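7. Recovery After a Grip Fault in Simulation

This section applies when the Dindorent household simulator halts with a grip fault. A grip fault is raised when the commanded finger opening and the reported opening disagree for 60 consecutive steps.

CAUTION: Do not clear the fault before the log is saved. Clearing it erases the contact record.

1. Pause the run. Do not close the viewer.
2. Save the log under the run number.
3. Open the room view and both wrist views, and compare finger positions with the reported values.

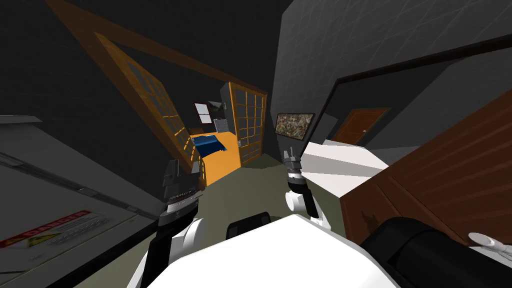
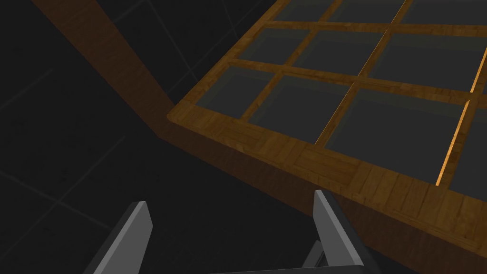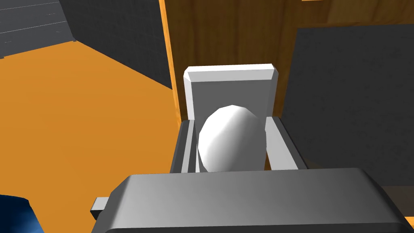

Room view, followed by two wrist views: fingers apart, and fingers on either side of an egg-shaped object.

4. If a view shows the fingers apart while the log reports a closed grip, reload the gripper model and repeat the run.
5. If the values agree, lower the closing force to 60 percent of its current setting.
6. Restart from the last checkpoint.

NOTE: Logs longer than 3000 lines are split into separate files. Submit all of them.

WARNING: Settings from a faulted run must not be transferred to a physical arm until Radek Beneš or Keerthana Gowda has approved them in writing.

If the fault returns after step 6, stop work and report it to the Haltine support desk.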